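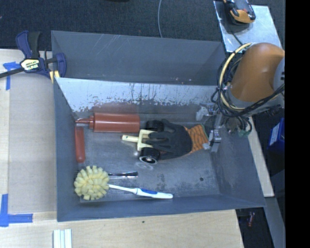 Bin as it stands, glove and wheeled part still in it.

**Removing drip streaks from a gray metal parts bin**

Posted by Giuliana Rivadeneyra

I took over a deep metal bin from the Stoltside workshop and want to use it for clean hardware. The sloping wall at the far side is bright and silvery, with dark vertical streaks down it and a ragged lower boundary. The floor is dull gray with cloudy scuffs and some rough darker patches. There is a small round hole in the floor toward the right.

Dish soap and a brush did nothing to the streaks. Is this corrosion or residue? And should the hole be plugged?

**Lăcrămioara Onu**

Test before choosing a cleaner. Wipe one streak with mineral spirits on a white rag and wait 30 seconds. Brown or black transfer means oil or old adhesive, and more of the same will remove it. No transfer points to oxidation or etching. In that case use a gray nonwoven pad, wet, with light strokes along the slope. Do not use bleach or anything chlorinated.

Check with a magnet as well. If it does not stick, the metal may be aluminum, and alkaline degreasers will darken it further.

Take everything out first. Squeeze bottles leak when stored on their side, and a ring on bare metal is hard to remove later.

Leave the hole open if you ever rinse the bin. For dry storage of small screws, a 6 mm rubber grommet plug may fit, but measure it.

**isuvar_204**

just paint it. I did mine and it's fine, chips a bit at the bottom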